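Cleaning and keeping plastic tubs in the garage

Tullio Piras, 2020-06-07

In my garage I keep many plastic tubs, and for years I was cleaning them the wrong way. I used very hot water and a hard brush, and the tubs became dull and held the dirt even more. Now I do it differently and I would like to share the method.

First, empty the tub and knock out the dry soil or sawdust. Do this outside, on the grass. Then fill it with lukewarm water, a good squirt of dishwashing liquid and two spoons of bicarb soda. Leave it for 8 hours, or overnight if you have the time. In the morning most of the grease comes away with a soft cloth.

For old sticker glue I use a little eucalyptus oil on a rag. Try it on the underside first, as some plastics change colour from it. Never mix it with bleach or any other cleaner.

Paint is more difficult. Fresh water-based paint you can wash off. If it is already hard, let it dry fully, then lift one corner with an old plastic card and pull slowly. Do not use a metal scraper.

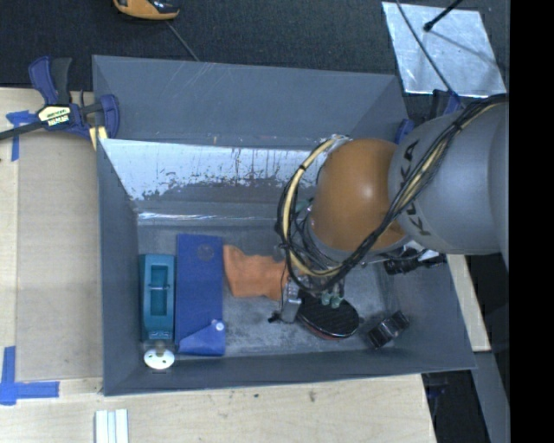 Rinse two times with the garden hose and turn the tub upside down on a couple of timber offcuts, so the air can pass under. Do not stack the tubs while they are still damp. They stick together, and in July, when our garage is cold, you will need a neighbour to help you pull them apart. If this has already happened, pour some warm water over the outer one and wait a few minutes.

Labels I write on masking tape, never directly on the plastic. The tape should go on the short side, near the handle, where you can read it from the shelf.

Heavy tubs stay on the floor and light ones go up high. Mine with the tiling tools is on the floor beside the door.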